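Home | Units | Handouts | Reading | Contact
Print this page | E-mail this page

Coaching Community Basketball: Handout 5
Bringing a new player into a settled team

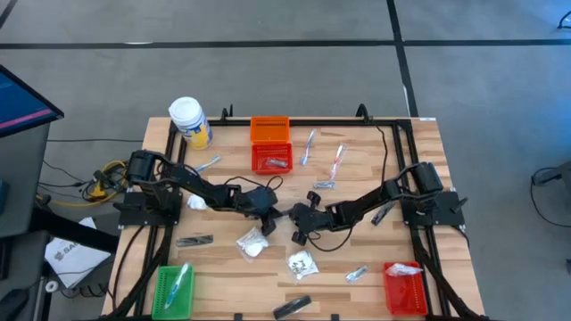

Before you start

Last time we looked at pre-season fitness, and I know a good many of you went home with sore legs after trying the shuttle tests yourselves (well done, by the way, it's the best way to learn them!). In this unit we move on to something gentler on the knees but rather harder on the nerves, namely what a coach does when a new player walks into a group that has already been together for a season or more.

Please have your notes from Handout 4 to hand, as we'll be borrowing the session planner from it.

1. The first week

Most coaches I've worked with want to get the newcomer straight into the offence, and I do understand the temptation, especially if you've been short of a point guard since January. Try to hold back a little. In the first two sessions, keep to drills that everybody already knows and that a stranger can pick up by watching one turn: three-player weave, closeouts, shell defence at walking pace. The new player learns names and voices this way, and your regulars get to see how they move.

Save your set plays for the third session, and bring in one at a time. Teach the call first, then the starting spots, then the movement.

2. Our case: Witden and Edono

We'll use two clubs all the way through this unit. Witden play in a small hall with a loyal crowd and a squad that has hardly changed in years. Edono are bigger, with over 2,000 registered members across all ages, and they take in new adult players every season.

When Witden signed a tall forward before the winter league, they gave her a starting place in the opening game and asked her to play inside. She had played most of her basketball facing the basket. Witden lost four of the next 6 games, and the team scored 164 points in the first three of them, well down on what they were used to. The coach's own notes say the forward was catching the ball with her back to the rim and passing it straight out again.

Edono do it differently. A new player there spends two games coming off the bench with the same four team-mates each time, and the coach asks them, in plain words, where on the floor they like to catch the ball. I'm very fond of that question and I'd like you all to steal it.

3. Talking to the regulars

Somebody is going to lose minutes. Tell them yourself, before the team sheet goes up, and tell them what you'd like them to work on in the meantime. Keep it short, and do it somewhere quiet (the car park will do).

4. To do before next time

Read the Gunis chapter on rotations, pages as marked on the reading list. Then fill in the session planner for a newcomer's first three practices, using either club. If you're in the Rojanasak group, bring two printed copies, as you'll be swapping with a partner.

Don't worry about making it pretty. Pencil is fine, and so are arrows all over the page.

Last updated: 25/03/2020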